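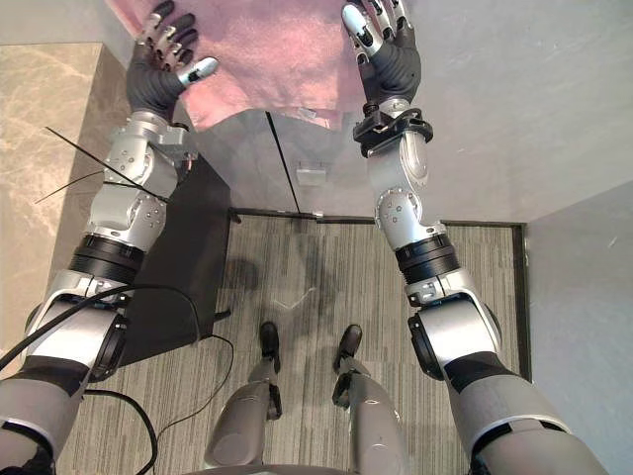 Opinion > Household > Laundry

Stop Buying So Many Towels

March 2020 | By M. Tripathi

Most homes I visit have too many towels. Mine did too. When we moved to the house on Pinder Street I emptied the linen closet onto the bed and the pile reached the headboard. We are a household of three, and I could not say when I had last used the ones at the bottom.

My view is that each person needs two bath towels, one in use and one in the wash. Add a couple for guests and a few old ones for the dog and the car. Anything past that is storage.

People tell me a bigger stack means less laundry. It means later laundry. The same number of showers makes the same amount of washing, and with a deep closet you get it all at once, in loads too big for the machine. A packed drum does a poor job of rinsing, and then the towels go stiff and people blame the towels.

Price is the other argument. A set from the discount bin feels like a bargain, but thin towels take on a smell sooner and get replaced sooner. I paid $80 for four good ones in October and I expect them to last for years. The bargain sets I had before cost more than that in the end.

Color matters less than the stores want you to think. White hides nothing and needs bleach. Dark blue sheds on everything for the first month. Pink, gray, tan, whatever you like is fine, as long as you wash it with its own kind until it stops giving off lint. Matching sets are a way to make you replace six towels when one wears out.

I would also skip fabric softener. It leaves a coating, and a coated towel pushes water around your back. Use less soap than the cap says, shake each towel out before it goes in the dryer, and fold it when it is fully dry – damp folds are where the sour smell starts.

Some readers will say that a full closet is a comfort, and I understand that. My mother kept hers full and was proud of it. But she also ironed them, and I am not going to do that either.

The extras from our move went to the animal shelter on Lerkow Road, which takes them in any condition as long as they are clean. They asked if I had any more.

Filed under: Home & Habits, Laundry, Reader Opinion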